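From: Gisela Ocampo
To: home-automation-talk
Subject: Re: Re: are we there yet (chores)

12 replies | 309 views | Share

Kyriaki Michailidis wrote on Friday:

> I have read the Lultico brochure twice now and I still can't work
> out whether the thing folds towels or only moves them. It says
> "textile handling." My cat does textile handling. Has anyone on
> the list seen one do a whole chore, start to finish, in a house
> with people living in it? I'd settle for a shop floor.

Kyriaki, moves them. I asked the same question in September and got a long phone call in which the word "fold" was treated as a bit forward.

We've had an arm at the Harkham shop since spring, so I can speak for shop floors. It takes parts from a bin and puts them in a tray, and on a good shift it gets through 1114 of them, which beats me and doesn't stop to talk about its knees. Then somebody buys the parts in a slightly shinier finish and it stands over the bin like a man who has opened the fridge and forgotten why. Sweeping up, wiping down, finding the lid that goes with the tub: all still done by people, mostly me.

Houses are worse. My brother-in-law paid more than 4000 for the Vulside kitchen unit, and it will load a dishwasher if you hand it the plates one at a time, facing the right way. At that point you are standing at the dishwasher with a plate in your hand. He says it's early days. He has been saying so for 10 months.

What gets left out of the brochures is how little these machines have to go on. You and I walk into a dim utility room and know the gray lump is a coat. The arm gets whatever its wrist camera gives it, and has to decide where to close its fingers.
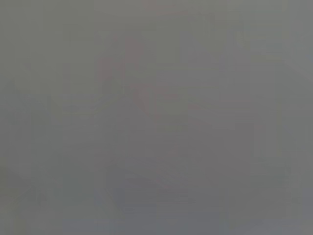
Gkikas, who write the software for ours, tell me the next version will say when it isn't sure. I'd pay for that before I paid for folding. A machine that stops and asks is annoying, but I have teenagers and I'm used to the other kind.

So my answer is one chore, in one room, with the lights on and the same stuff every day. If your towels are all one size and you don't mind them in a heap, ring Lultico. Ask them what happens with a fitted sheet and let me know how long the silence is.

Gisela

Like (9) | Reply | Forward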